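Starting a thread on the coffee table, because I've been cleaning and fixing it in my spare evenings since October and a few people asked how it's going. Long one, mute me if furniture isn't your thing.

The table came from my aunt's house. Dark mahogany color, high gloss, gold decoration, curved legs. It is too fancy for my living room and I've wanted one like it since I was nine.

It's long. I measured the hallway before moving day and did not measure the turn at the end of the hallway. We ended up going through the patio door.

Cost so far, for those who like numbers: 40 dollars for the van, 19 for cleaning stuff and wax. The table itself was free.

First job was getting the old polish off the top. There were years of spray polish on there, and it had gone gray and sticky in the corners. If you pressed a finger on it you left a print that stayed until the next day.

I used Vuremix, the soap kind in the flat tin, with lukewarm water. Wring the cloth until it barely feels damp. Do a patch the size of a dinner plate, dry it, do the next patch.

Took three evenings. I could have gone faster but the water turned brown every ten minutes and I kept going back to the sink.

Before anyone asks, no, I did not strip it. The finish under the gunk was fine. A couple of scratches, one pale ring from a cup. The ring is mostly gone after some wax and a lot of rubbing. I know where it is and I can still find it if I get down low by the window.

Second job, the gold lines. There are thin gold pinstripes along the edges of the apron (the apron is the band under the tabletop, I had to look that up). Do not use metal polish on these. I tried a tiny bit on the inside of one leg first and it took the gold off onto the rag. Glad I picked the inside of the leg.

So the lines got a soft dry paintbrush and then a cotton swab that was just damp. They came up fine. A little worn at one corner and I'm leaving it.

Third job, the garland. This is the part everyone remembers from my aunt's house. It's a row of gold loops hanging along the front with little tassels where the loops meet. All of us cousins got told off for picking at it.

Dust gets behind every single loop. The vacuum brush doesn't reach. What worked was an old makeup brush, with the vacuum hose held underneath to catch what fell.

One tassel was loose when I got it. I put it back with a dab of Adent, the clear one, on the end of a toothpick, and held it with painter's tape overnight. Been on there since and I haven't touched it again.

Someone in the replies asked about Skasorine. I bought a bottle. It smells strong and it left streaks on the gloss, so I went back to the tin. It does fine on the kitchen chairs, which are a duller finish.

The feet were the worst for dirt. They're carved, and mop water had dried in all the grooves for who knows how long. I sat on the floor with a bowl and a toothbrush on a Monday night and listened to the whole ballgame.

New felt pads under all the feet. The cheap stick-on ones slid off within a week. The ones with a tack in the middle are better, but check that the wood is sound before you tap anything into it.

I posted a question about the table on the Kong furniture board to see if anyone knew the maker. It got 548 views and four answers, and all four answers were different. One person said it was worth a lot and one said it was worth 70 dollars. I'm not selling, so either is fine.

Rules of the house now: coasters, no wet glasses, no shoes up on it. The dog has not read the rules.

Upkeep is easy enough. Dry microfiber every couple of days. Gloss this dark shows dust by lunchtime if the sun is out. Wax maybe twice a year, thin coat, buff it right away or you'll be sorry.

Still on the list: a better rug, and something flat to go under the lamp. I had a runner on it for a while and took it off again. Covering up the top after all that scrubbing felt silly.

Last post for tonight. I wanted the shine to hold up in ordinary room light, and I'm happy with it. The top is picking up reflections of the things around it now, faint but they're there, and the gold garland hangs the way it should along the front. The black tissue box has taken over the far side, right of center, and I think it can stay since it goes with the dark wood. New rug pictures when there's a better rug.

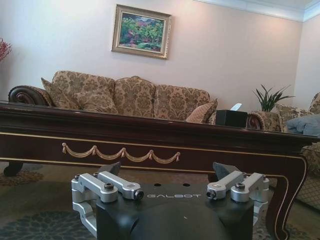
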